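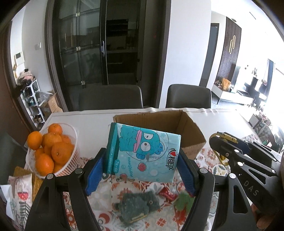

Photo by Yen-ting Mak, Szalai

Heradville home packing set: where we've got to
4 Nov 2022
4 min read

Hi all at Starnell,

Second report on the Heradville money, and a much happier one than the July one! Back then I was mostly writing to you about calibration and a delayed shipment of finger pads. Now we have real recordings from real homes, and enough of them that I've started having opinions.

The headline number first, as I know that's what gets copied into your spreadsheet. We have 84 hours of usable demonstrations, recorded in 34 homes. Usable means both hands tracked all the way through, the two recordings lined up in time, and a person has watched it and agreed that the thing we said was being done was being done. Before that check we lose a fair bit, and I'll get to that.

The task hasn't changed from the proposal. Someone holds a gripper in each hand, stands at a table in their own home and moves everyday things in and out of a cardboard box. We ask for whatever the household has lying about, and the tables have been wonderfully messy. Fruit, snacks, soft toys, packs of tissues, tubes of cream, all of it on top of tablecloths with so much pattern that our first object finder went completely to pieces (it was very sure that printed flowers could be picked up). I'm leaving those tablecloths in. Yen-ting and I did argue over this, and for one week we even had a rule that collectors should clear down to a plain surface. I dropped it. If the model can't tell a flower on a cloth from a thing on a cloth, I want to find that out now and not in somebody's kitchen next year.

Soft packages are the part I'm most pleased with. A plump plastic pack is an awful thing to grab well: squeeze at the ends and it folds, squeeze too lightly and it slides out as soon as you lift. People sort this out without thinking, and you can see it in the recordings, a little close, a pause, then a bit more close. The old jaws were smooth and people squashed everything to be safe. With the blue ridged pads they've relaxed, and the opening width over time finally looks like something worth learning from.

Fluffy things are still a pain. The jaws catch a tuft instead of the body, the toy swings, the collector laughs and the take gets marked as a fail. I've asked everyone to keep those takes and label them instead of deleting them, as I think near misses followed by a second try are some of our best material. (Two of our collectors had been tidily throwing them away for weeks. My fault, the instructions said "clean takes only." They don't anymore.)
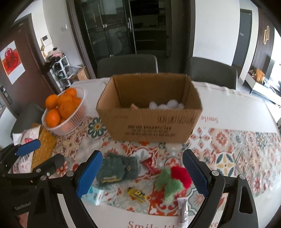
Layout is the other thing we changed. In the early homes people lined everything up in front of the box in a neat row, left to right, and worked along it. You can guess what the model learned: start at the left. Now the collector scatters things by hand, nudges the box to a new spot between takes and turns it a little, and we ask them to swap which hand goes first. It slows the sessions down but the takes look a lot more different from each other, and when I train on the newer ones the policy does look for the object before it moves. Mostly.

Now the bad news. We rejected 30 percent of raw takes, which is more than I told you to expect. The biggest cause is tracking loss in rooms with glass doors or a very bright window, where reflections confuse the position estimate and one hand drifts off into the wall. Next is the two hands getting in each other's way, so one gripper blocks what the other can see right at the moment of the grasp. Justgate, our upload checker, used to catch both only after everyone had packed up and gone home. Tímea has rewritten it to run on the laptop between takes, so a collector finds out within a minute and can just do it over. She also added a warning for low batteries that beeps in a truly horrible way. It works.

On money, we're a little under on hardware and a little over on travel. I'd like to move the difference across if you're okay with that, and a yes by email is enough for our office.

Up next: five more homes, all picked for small or crowded tables, then a first round of tests with an actual arm doing the unpacking half only. Putting things back in is harder and I don't want to promise it yet. Tímea is writing up the labeling guide, and I'll send it over once she's happy with the section on failed grasps.

One question from me. Would you like the sample takes as video, or with the jaw width and hand paths included? The second is a bigger download, so let me know and I'll set up the folder.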